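Nukeo Kitchen Simulator
Open day at the Kesdale workshop, January 28, 2022

Nukeo is our practice kitchen for robot arms. Everything in it is rendered, from the marble worktop to the floorboards, and a controller can try its hand at kitchen jobs all night without a single chipped cup. We opened the doors at Kesdale so that people could see it running on the big screen and have a go themselves, and what a lovely, noisy afternoon it was!

Most visitors made straight for the worktop station, where a single arm works among mugs, a kettle and a ridged frying pan. Hà, the layout we load for first-timers, keeps everything fairly close together, so you have to think about where the fingers will go before you set off. Two views run side by side: one over the whole worktop, and a close one at the gripper. People soon learn to glance between them (the close view is a great help with rims and handles).

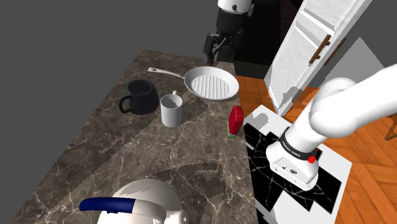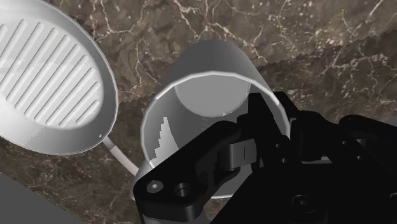
The worktop from further back, then a white cup close to the gripper.

What visitors could try
Driving the arm by hand with the desk controller
Swapping the starting positions of the mugs and the pan
Replaying a stored run at quarter speed
Switching to Dusura, our grasp planner, and letting it choose the approach

Dusura drew the biggest crowd. It was lovely to hear a whole row of people call out which side of a mug it ought to go for, and then argue about it when it picked the other one. The stations logged 1,004 attempts by closing time, far more than we had planned for.

What comes with it
Nukeo ships with 8 kitchen layouts and 2,473 stored starting positions. Layouts can be edited in the scene tool, and you can add objects of your own if you have the meshes. Shadows in very tight close-ups can still look blocky, and smoother ones are on the list for the May release.

Next visit
The next open day at Kesdale is also in May. Places at the stations are booked by the half hour, and school groups are welcome.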